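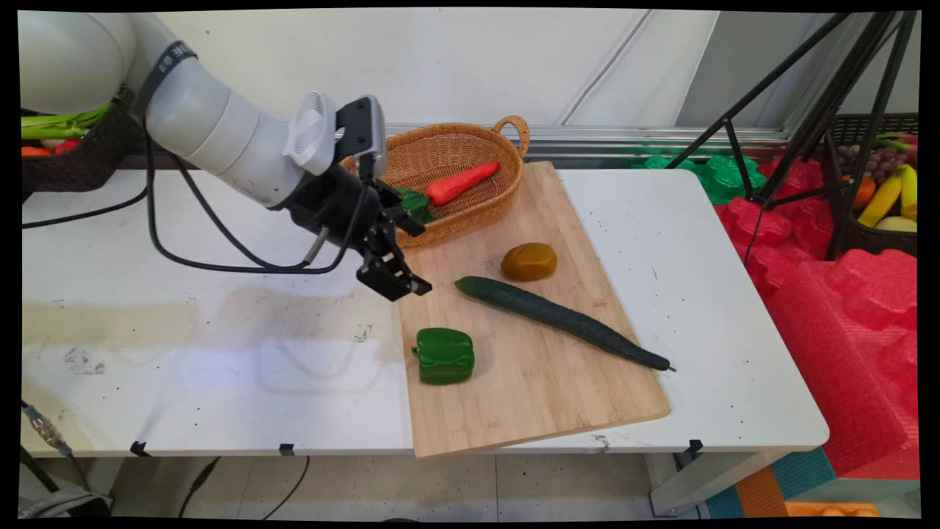 Stanisława Sobczak told me before I'd even hung up my coat that I should skip the knife part, because people who come to a talk on a weeknight already know how to cut a cucumber, and what they want is to hear what to do with the stuff when they get it home. So, Stanisława, I'm keeping the knife part, but I've moved it to the end. You win half.

Search this site Enter keywords Go

Vegetables before supper: my notes for the Zawadzka hall talk
28/03/2019

(Say hello. Wait for the chairs to stop scraping. Thank Sławomir for the keys.)

OK, so the vegetables here are what I'd call a plain week. Cucumber, potato and green pepper on the board, and a carrot in the basket with its greens still on. I did this same talk in December with squash and beets and all sorts, and people wrote down the names and then went home and bought the same four things they always buy! So tonight we're talking about the same four things.

Start with the carrot. Ask who cuts the greens off right away. (Hands. Last time it was maybe half the room.) The greens look lovely and I understand wanting to leave them on, I really do, but they keep pulling water out of the root and in a few days you've got a carrot you can bend. Take them off as soon as you've unpacked. Leave a little stub at the top if you like. I chop the leaves up small with garlic and oil and a bit of hard cheese and put it on potatoes, and my kids ate it for a year thinking it was parsley.

Potato next. Dark, cool, some air. Keep it out of the plastic bag. Mine live in a paper sack under the stairs. If you see a green patch, cut it off generously, and if it's green all over or tastes bitter, out it goes. Somebody always asks about the fridge here. I don't like it, they go sweet on me and brown too fast in the pan. Tell the story about the Bostovau potatoes if there's time, skip it if we started late.

Cucumber! This is where I get letters. The cucumber does not love the cold. If your fridge is set low, put it on the top shelf or in the door, and use it within the week. Mine got slimy for years and I blamed the store. Wrap the cut end, or just eat the cut end standing at the counter like I do.

Green pepper is the easy one. Dry, whole, in the drawer, and it'll wait for you. Don't wash it until you need it. Same goes for pretty much everything tonight except the carrot, which I scrub right away when the greens come off and dry in a towel.

(Drink some water here. You talk faster from now on, slow down.)

The basket. I get asked about baskets more than about food. I like wicker on the counter for things I mean to use that day. Air gets through, you can see what you've got, and a handle means you can carry the whole lot to the sink. It's no place for long storage. Line it with a cloth if the vegetables come with dirt on them, you'll thank me when you're not picking soil out of the weave with a toothpick.

The board. Bamboo is fine, wood is fine, I've got both. Wash, rinse, stand it up on its edge to dry, never flat in a puddle. A little food-grade mineral oil once a month or whenever it looks thirsty. I rub lemon and coarse salt on mine after onions. Do not put it in the dishwasher, I split one that way and it was a present.

Now the knife part, for those who stayed. Set the board square and put a damp cloth underneath so it can't slide. Potato: cut a thin slice off one side first, then turn it onto that flat side, and it stops rolling around. Cucumber: halve it across before you do anything else, a short piece is much easier to hold than a long one. Pepper: stand it up and cut down the sides around the core, you get flat pieces and the seeds stay behind. Carrot: same trick as the potato. Fingertips tucked under, go slowly, speed shows up by itself after a while.

What I make with all four, read it out slowly because people write: cube the potato and boil it 10 minutes with the carrot, drain, let it cool, then raw cucumber and raw pepper cut to the same size, yogurt, mustard, salt, dill if you have it. Taste it after it's been sitting a bit. It always wants more salt.

Questions. Probably the Zunel containers again. I own two, they're OK, the lids are annoying.

Handout is on the table by the door, 11 recipes, please take one per family. Sławomir Tomaszewski needs the hall back after us, so stack your chair on the way out.

Contact | © Gedero Kitchen Evenings | Back to top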